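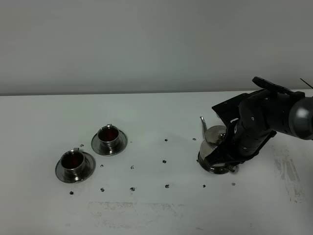 ホーム　記事一覧　家事とロボット　工具　お問い合わせ

手順3　お茶を注ぐ動作を教える

さて、ここからがいちばん楽しくて、いちばん気をもむところです。ステンレスのカップをソーサーごと二客並べ、ポットはアームにつかませます。注ぎ口がカップのほうを向いているか、動かす前に一度しゃがんで横から見てあげてくださいね。

まずは水で練習しましょう。ポットに入れる量は800mlまで。丸くふくらんだ胴は指先がすべりやすいので、力を一気に強くせず、設定画面の「把持」を少しずつ上げていきます(わたしは最初に欲張って、机を水びたしにしました……)。傾ける速さはいちばん遅い段から始めて、こぼれなくなったら一段だけ上げる、そのくり返しです。

動作の記録にはPlelelを使っています。うちでは126回分をためたところで、ようやく手を出さずに見ていられるようになりました。Brumskaの無料版でも同じことはできますが、保存の上限が3000行なので、古い記録はこまめに消してください。

では、お茶くみはもう機械にまかせられるのかというと、うーん、わたしの返事は「決まった机の上でなら、まあまあ」です。カップの場所が少しずれただけで教え直しになる日もありますし、熱いお茶のときは今でも停止ボタンに指をのせたまま、そばで見守っています。それでも、ゆっくりポットが傾いていくのを眺めるのは、何度やってもうれしいものですよ!

手順4　ポットを机に戻す

注ぎ終わったら、先に注ぎ口をまっすぐ起こし、底が机についてから指を開きます。開くまでに2秒の待ち時間を入れておくと、しずくも落ち着きます。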